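Spend the first dollars on the drawer

I love budget season, and I know how that sounds! But ask for a robot arm and everybody argues about the arm. At Drastness we spent 12 weeks on that, and one evening on what it would have to open, grip and pull.

My plea for July: plan the simulated work first. Handles, hinges, table height, reach. Britta Strobel ran 200 drawer trials before we signed anything, and our gripper choice changed (for the better, and cheaper).

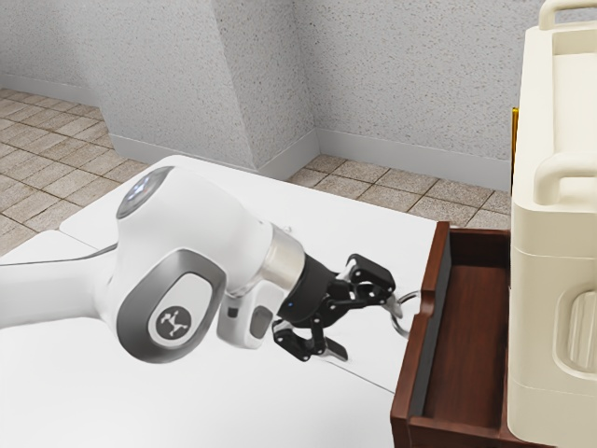
Simulated drawer task, two-fingered gripper at the ring handle.

Put that line at the top of your spreadsheet.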